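Search this site Search Enter keywords

Murnham Community College – Small Business Basics
Week 10 handout: Keeping track of stock
Updated November 24, 2025

Welcome back, everyone, and thank you for the lovely discussion last week (we did run over, and that was entirely my fault). Tonight we leave pricing behind and turn to stock, a subject people tend to dread and then grow quite fond of once they've tried it on their own shelves.

Stock is money that has changed its shape. When Relamier, our pretend repair shop from September, buys parts worth $1,140, the shop is no poorer on paper, but it can't pay the rent with them. Keep that in your head and most of the chapter falls into place.

1. Sorting before counting

Please don't start with the spreadsheet! Start with the bench. Put like with like, give every kind of item a home, and mark the home so that somebody other than you can find it. Marker on the rim of a tray is perfectly good labelling for a small shop, and you can always get fancier later on.

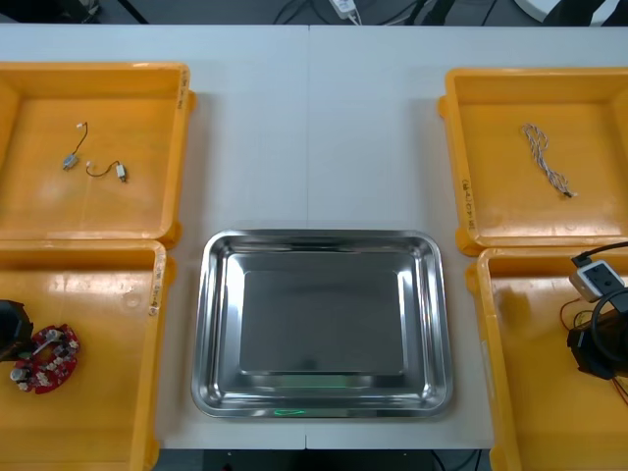

2. The reorder point

This is the level at which you pick up the phone. Multiply what you use in a day by the days your supplier takes, then add a little cushion. If Relamier uses 2 motors a day and Ferrand takes 10 days to deliver, the reorder point is 20 before any cushion. How big the cushion should be is a matter of nerve, and we'll argue about it in class – bring your own numbers if you have them.

3. First in, first out

Older stock goes to the front and gets used first. Grocers do this without thinking, and the rest of us have to be reminded. It matters for the books as well, as your cost of goods sold will follow the older prices.

For next week: read the Drarnetti case and write half a page on where you think their cash went. Neatness is not marked, I promise.

3 comments 12 shares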